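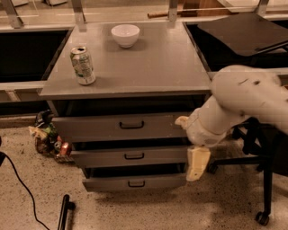 Source notes for a long nonfiction project should be sorted by archive first and by chapter second. Chapter plans change; call numbers do not. Keep the paper copies in a drawer unit, one archive per drawer. A gray metal cabinet with three stacked drawers and recessed pulls is suitable, and its flat top will take an open folder once the bowl and the drink can are moved off.

Label each folder with the archive, box number and date of visit. For the Giscombe letters I use six folders.

Photograph each page in two shots: the full sheet, then the signature or stamp. Name the files to match the folder.

Transcribe within a week. Abbreviations get harder to expand after that.

Last revised April 11, 2018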